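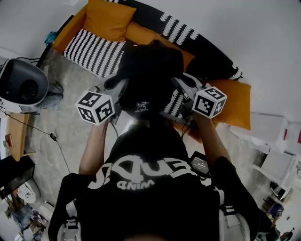
Spring term at the Jodley Singing School

Registration for spring voice lessons opened on February 18, 2023 and stays open until all places are taken. Lessons are held at the Mekberg Street studio, with early evening slots for middle and high school students and later ones for adults. Current students keep their usual time unless they tell the office they want to change.

We had 186 students enrolled last term, up from 15 when the school opened over the bakery. The beginner group for adults filled first, so there will be two this spring. No audition is needed for either one. You don't have to read music, but please bring a pencil and a folder.

The spring recital will be at Clillance Hall again. The hall seats 227 and each family may reserve four tickets to start with. Any left over go on sale at the door. Students should give their song title and key to their teacher before spring break – the pianist needs clean copies, with all pages in order and nothing missing at the margins.

The Jitpraphai scholarship is open to students in grades seven through twelve. It pays $500 toward lessons and can be used in either term. Applicants send in two recorded songs, one of them in English, and a short note from a teacher at their regular school. Phone recordings are fine. Anyone who received the award last September may apply again.

Parking behind the studio is limited to the back row while the lot is being repaved. There is street parking on the library side – free after six.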